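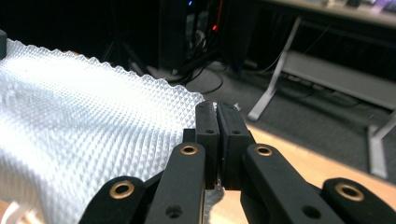

플렐레라치 포장 모임 회의록

일시: 2026년 1월 25일 일요일
안건: 포장재 정리, 다음 발송 준비, 비용

일요일인데도 먼 길 와 주신 분들께 감사 인사부터 나누고, 따뜻한 차를 한 잔씩 돌린 뒤 느긋하게 시작했습니다.

1. 포장재
은백색 올록볼록한 포장 시트를 앞으로도 계속 쓸지 한참 이야기했습니다. 반짝이는 것이 보기에도 좋고 그릇을 감싸기 편하다는 의견이 많았고, 다만 밝은 날에는 표면이 번들거려 재단선이 잘 안 보인다는 말씀도 나왔습니다(다들 고개를 끄덕이셨지요!). 당분간 그대로 쓰되, 선은 시트를 뒤집어 긋기로 했습니다. 브론딕스에서 받은 견본은 다음 모임 때 비교해 보기로 하고 결정을 미루었습니다.

2. 작업 탁자
시트를 넓게 펼치려면 밝은색 나무 탁자가 제일 낫다는 데 모두 동의했습니다. 재단할 때는 꼭 받침을 깔아 주세요. 지난 7월에 생긴 칼자국이 아직 마음에 걸린다는 말씀이 있었습니다. 자투리는 크기를 가리지 말고 한 상자에 모읍니다.

3. 발송
티스텍으로 보낼 찻잔은 모두 26상자입니다. 상자마다 완충재를 두 겹 두르자는 제안이 나와 그렇게 하기로 했고, 모서리만 한 겹 더 대자는 의견은 시험 삼아 5상자에만 적용합니다. 테이프는 종이로 통일합니다.

4. 비용
시트 한 장에 거의 900원이 든다는 보고가 있었습니다. 조금 비싸다는 분도, 그릇 깨지는 것보다 낫다는 분도 계셔서 이야기가 길어졌는데, 이번 발송까지는 지금 값으로 사고 그 뒤에 다시 의논하기로 했습니다.

5. 기타
끝나고 남은 귤은 나누어 가져가셨습니다. 다음 모임 날짜는 따로 알려 드리겠습니다.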